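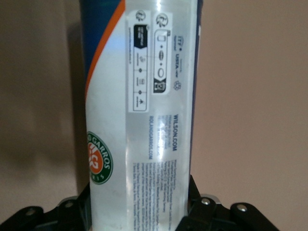
Notes for Thursday, 24 December 2020. Fifteen minutes, then mince pies.

Hello everyone, thanks for coming out on Christmas Eve of all days. I'm Femke Hendriks, most of you know me from the back bench at Clurnamora, where I've been taking up far too much room with an arm I've named Tisau. (Pause for heckling from Konrad.)

What I want to talk about tonight is gripping. I'll skip the motors and most of the wiring, Aqeel did a good evening on those and I'd only get it wrong.

Start with the budget. I gave myself 400 pounds and I went over 400 pounds. Moving on!

First go at the jaws. I drew them flat and straight, like a pair of rulers, and they were lovely on anything with square sides. Boxes, blocks, a pack of cards. Then Kacper handed me a jam jar and it shot out sideways and rolled under the lathe. I spent a whole weekend turning the squeeze up, and the harder it squeezed the faster the jar left.

So, round things. Tall round things are the worst, and the tennis ball can is the one I keep going back to. It's a Wilson one with Roland Garros on it, and I like it for practice for two reasons. It's tall, so if you hold it by the bottom end any small error in the jaws turns into a big lean at the top. And it's shiny, which upsets the vision side, more on that in a minute.

Look at the lean on it. You don't need a protractor. The jaws have it right down at the base and it's standing up but it isn't straight, and that's what I'm fighting with at the moment. My guess is that one finger meets the can a touch higher than the other. Edmund thinks it's slack in the bracket screws. We have a pint riding on it.

(Ask the room: who's had this with a drill press vice? Let people talk, but not for long.)

Right, the camera. I put it at the wrist because I wanted to see what the jaws see. Lovely idea, and you do get a very good look at whatever you're holding - so good that a can fills the picture top to bottom and you can't see either end of it. My edge finder loves a nice dark line, and there's a dark blue stripe down the right side of this can, so it's happy enough there. The middle is another story. White label, big pale streak of glare straight down it, and all that tiny print running sideways. It finds edges in the print. It finds edges in the glare. It finds the shadow on the wall and gets terribly excited about that too.

Things I've tried for the glare: moving the lamp (helps a bit), tracing paper over the lamp (helps more), shouting (no). Next on the list is a second lamp from the other side, if Jakubowski ever posts it.

The software is a little thing I wrote called Sulance. It's 3 files and I'm not proud of any of them. Happy to share it if you promise not to read the comments.

What I'd like from you lot: ideas for finger pads. I've got 5 sorts of rubber in a bag, please come and squash them afterwards and tell me which you'd trust with a full jar of jam.

Then questions. If Konrad asks about the budget, point at the mince pies.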